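# Whole-body door planning

Whole-body door planning is the bit of robot software that works out how a machine with two arms gets a door open and its own body through the gap. I've been adding to this article for the Stenbridge wiki since April, so forgive the patchwork. My examples come out of Zesa, the planner we run in simulation.

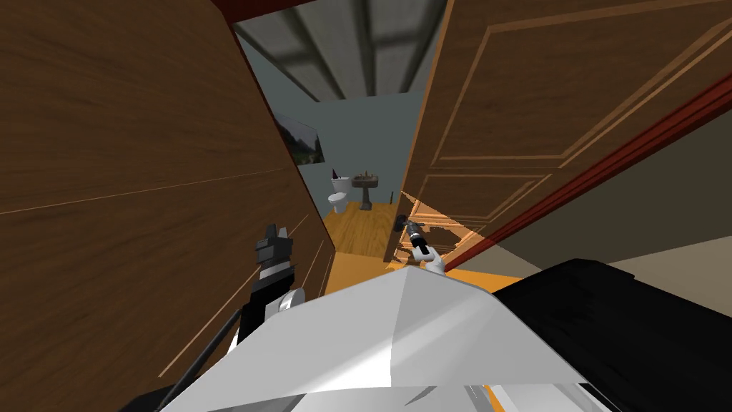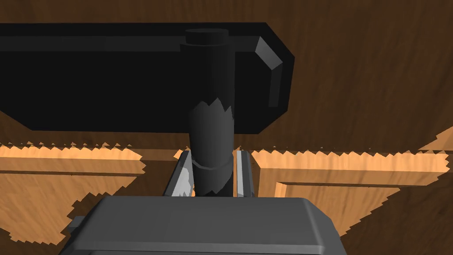 *Zesa in simulation: the bathroom doorway and gripper views.*

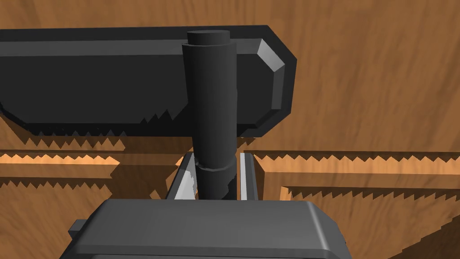
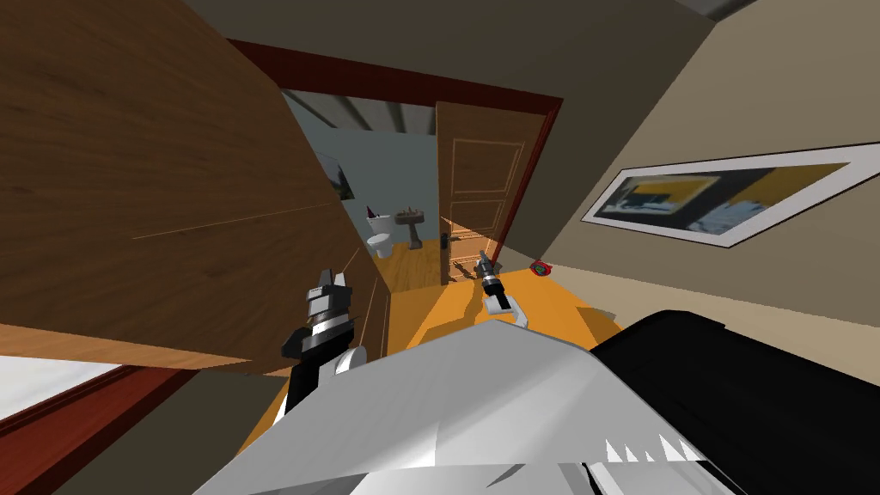
## How the planner sees a door

To Zesa a door is one hinge joint with a limit at each end, plus a handle pose that rides along with it. Simple enough! The trouble is that the robot has loads of joints of its own, and the moment a hand closes on the handle you've made a loop (base, arm, handle, hinge, floor, back to base). Most off-the-shelf samplers hate loops. They'll happily throw out 688 candidate poses and find that hardly any of them keep the hand on the handle.

Kendra Fehr's fix, which I still think is lovely, was to sample the hinge angle first and solve for the arms afterwards. She cuts the swing into 18 steps, solves the arm at each one, and then looks for a base path that joins them up. Her write-up is in the Flallville notes if you want the maths.

## Perception

The hinge axis has to come from somewhere. In simulation you can cheat and read it straight from the model, and I did for ages. The Leckie module fits it from depth points instead, and refits as the door moves. It gets muddled when the handle is the same colour as the door, and I haven't sorted out why.

## Control

The planner hands over a path and the controller runs it at 60 Hz. Keep the wrist soft. A stiff wrist fights the arc whenever the hinge estimate is a bit off, and you'll see the force readings climb well before the arm faults. I set the force cutoff at 20 newtons and some colleagues reckon that's timid.

## Known gaps

- Sliding doors are modelled, but the handover between hands isn't.
- Self-collision checks use a coarse body shell, so tight passages get rejected that would probably be fine.
- Spring closers: see the talk page, it's a long argument.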